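3.2 Gathering the Demonstrations

Before we say anything about the policy itself, we would like to spend a little time on how the examples were gathered, because in our experience this is the part of a paper that readers write to us about afterward, and it is also the part we most enjoyed. All of the demonstrations in the Grarnbridge set were made by people holding a gripper in one hand and going about the task at an ordinary tabletop. A small camera rides on the tool and looks out past the fingers, so that what the learner sees during training is very close to what it will see later on, when the same fingers are bolted to an arm.

We collected 200 demonstrations in October, all of them with cloth. Each person was given a short warm-up of 5 tries that we did not keep, and after that we left them alone as much as we could bear to. Our first written instructions ran to 2 pages and told people exactly where to pinch, how high to lift, and when to let go. Cheuk-hei Chu, who ran most of the sessions, talked us out of this fairly early, and we are grateful! People who had been told where to pinch hunted for the spot and hesitated, and the hesitation went straight into the data. With the instructions cut down to a single sentence, the motions became smoother and a good deal more varied, and we would much prefer a learner that has met many reasonable ways of picking up a shirt.

Patterned cloth deserves a word of its own. The earlier Zadell recordings used plain fabric only, and the policy trained on them did poorly with checks and stripes, often mistaking a line in the print for a fold in the cloth. We therefore made a point of including plaids, whose lines bend along with the material and give the model something to learn from. We also kept stretches in which the fingers are open and there is only tabletop between them. Our first trimming script, Sedenus, threw these away as idle time, and policies trained on the trimmed set were noticeably worse at approaching the cloth. Putting the open-finger stretches back took an afternoon, and we were very glad we had saved the raw files. Figure 2 has one view of each kind. 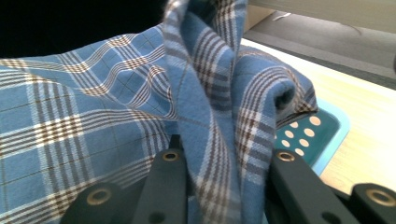
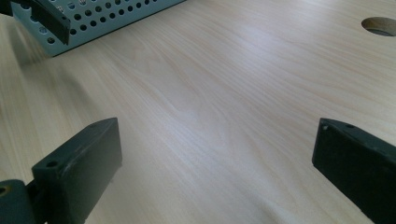

Figure 2. Views from the hand-held grippers during collection. First: a fold of plaid cloth held between the fingers. Second: fingers open over the tabletop.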